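Gripper Trials Assistant (fixed term), Rorniveo, Sukthorpe

Posted May 13, 2018

Rorniveo is looking for a trials assistant to join the disassembly group at our Sukthorpe workshop. The post is full time and runs for 8 months in the first instance, with a start date in September.

The group works on taking apart used office equipment with robot arms. Most of what comes through the workshop is desktop computers, with a smaller number of printers and network switches. We want to know which grippers can do which parts of the job, and where a person still has to step in. Up to now the trials have been run by the engineers in between other work, and the records show it. We need someone whose main job is to set up each trial, run it the same way every time and write down what happened.

The work

You will be comparing 6 grippers on two arms. Four are two-finger designs with different fingertips, one is a suction tool and one was made in our own shop. Each gripper is put through the same list of tasks: unplugging connectors, lifting out memory modules, releasing drive cages, drawing power supplies out of the chassis and moving cables aside without pulling them off the board. Some of these are run by an operator at the control desk and some by a stored program. You will do both.

The wrist camera is recorded on every run. Part of each day is spent going through those recordings, marking the start and end of each attempt and noting slips, missed grasps and any contact with parts that should have been left alone.

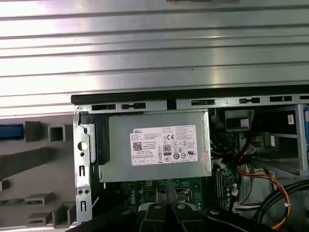
Reaching inside a desktop case is slower than people expect. Power leads lie across the places you want to get to, the fingers hide what is directly under them, and pressed steel edges reflect the lamps back into the camera. We do not expect you to arrive knowing how to deal with this. We do expect patience, and a willingness to repeat a run when something in the set-up was wrong.

Other duties include:

Changing grippers and checking the tool offset after each change
Replacing worn fingertips and keeping a log of how long each pair lasted
Testing two hand controllers for the operator desk, and collecting comments from the people who use them
Sorting and labelling machines as they arrive from Fluvbridge, our collection partner
Keeping the trial sheets up to date and handing in a short written summary every second week

The plan for this round is 578 runs. The task list is fixed, but the order is not, and you will have a say in it.

What we are looking for

You should have some experience of practical work with machinery or electronics. This could be from a college course, a repair bench, a factory line or a hobby you can tell us about in detail. You should be comfortable with a spreadsheet and able to write clearly. A little Python would be useful -- the logging scripts are short and need changing now and then -- but it is not required, and we can teach it.

You do not need a degree, and you do not need to have used a robot arm before. Training on both arms and on the emergency stop procedure is given in the first fortnight. You will not work alone in the cell during that time.

The job involves standing for part of the day and lifting desktop machines on and off the bench. A lifting table is available. Please tell us if you would need changes to the workspace.

Hours and conditions

Hours are 37 a week, Monday to Friday, with a start between 7.30 and 9.30. Leave is 29 days a year including bank holidays, reduced in proportion to the length of the contract. Safety shoes and glasses are provided. There is free parking on site and a bus from the station.

The post reports to Jong-dae Lim, who leads the disassembly group. There may be an extension if the second round of trials goes ahead, but we cannot promise this.

How to apply

Send a CV and a covering letter of no more than one page to the Sukthorpe office, marked "Gripper Trials". In the letter, describe something you took apart and what made it difficult. Shortlisted applicants will be invited for a half-day visit, with an interview and an hour at the operator desk. The hour at the desk is not scored -- it is there so that you can see what the work is like before you decide. Travel costs within the UK are paid on production of receipts.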